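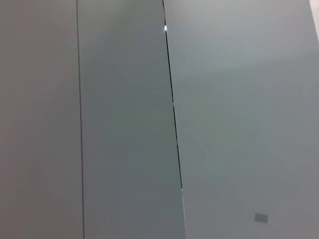
Chapter 2
Color at Home: Choosing Paint You Can Live With

Most of us meet color long before we meet any rules about it, and I would like to keep it that way for at least a few pages. Think of the kitchen you grew up in, or the hallway at your grandmother's, and I'll bet a color comes back to you before the chairs do! Gray is where I like to begin, and students always groan, because they came to my class hoping for coral and turquoise. But look at the tall gray panels that open this chapter. They are plain as plain can be, and still the gray shifts, with a little bluish green here and there and a touch of brown low down on the one at the left. A gray nearly always leans toward some other color, and learning to see which way it leans is the first real skill in this book.

My old teacher, Imad Sfeir, painted houses in Trindau for most of his life, and he kept 200 sample cards in a biscuit tin, every one of them gray. He would deal out two at a time, like a card game, and ask which was warmer. I got it wrong for an entire January. Then one morning I didn't, and I have never been able to walk into a beige waiting room in peace since.

In this chapter we'll take up undertone first (that's the lean I just mentioned), and then daylight and lamplight, and how a north window can turn a friendly cream into something rather chilly. Joelle Azar's house in Clivton, which you may remember from Chapter 1, comes back here too, stairwell and all, and this time we finally get to pick a color for it.

Before you read on, gather 20 paint cards from any store, as close to one another as you can find. Lay them on white paper near a window and sort them from warm to cool. Write your order down, then sort them again after dark under a lamp, and keep both lists for the exercise on undertone.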